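Plutau Lab Course, Handout 3
Teleoperation as a way of showing: what do the recordings teach?

Revised June 26, 2022. Read before the bench session and bring the questions you disagree with.

The usual claim goes like this. A person drives the arms by remote control, the machine stores what the arms did, and after enough of these runs a policy can do the task alone. The Tistov group reports success with 15 demonstrations per task. The Salameh notes ask for 900. When two sources differ by that much, they are probably not talking about the same task, and you should find out what each one means by "success" before you quote either.

Our bench task is cups and a tray, on brown paper marked off with blue tape. The tape lets us write down a start cell for each run. It does not make the starts varied. Operators drift back to the cells they find easy, and the log will show it if you look.

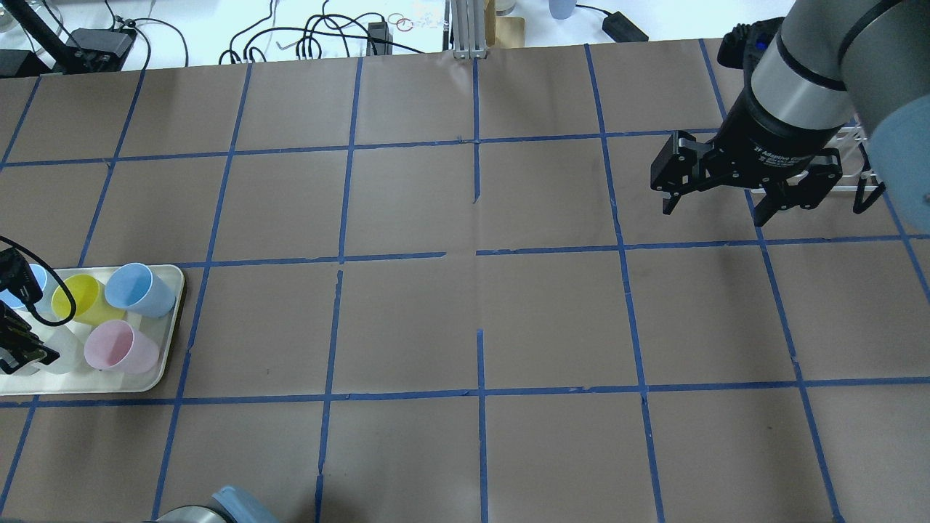 Why not move the arms by hand for every demonstration?
Guiding by hand puts a person's body next to the arm, often in the camera's view, and it is awkward to guide two arms at once. Remote control keeps the person away from the table, but it adds delay and takes away the feel of contact. Neither method is free, and papers tend to list only the costs of the one they didn't pick.

Things to be suspicious of in a demonstration set:

Pauses. An operator who stops to think teaches the policy to stop.
Clean runs only. If every failed grasp was deleted, the policy has never seen a recovery.
One operator. You may be learning a person's habits - which wrist turn they like, which side they come in from - and very little about cups.

The Drurum tool flags pauses longer than 3 seconds. I would not trust it to tell hesitation from a careful approach.

Where the cups lie matters as well. A cup on its side gives the fingers a different problem from one standing on its base, and a set made up of one kind tells you little about the other.

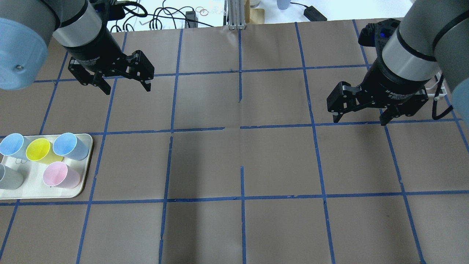
Gladys Mbwambo objects that I am too hard on small sets: fourteen good runs by a patient operator, she writes, beat a few hundred careless ones, and she would sooner fix the operator than the count. Fair, though I have yet to see "good" defined before the results came in.

For the session in September: define it, in writing, before you record anything.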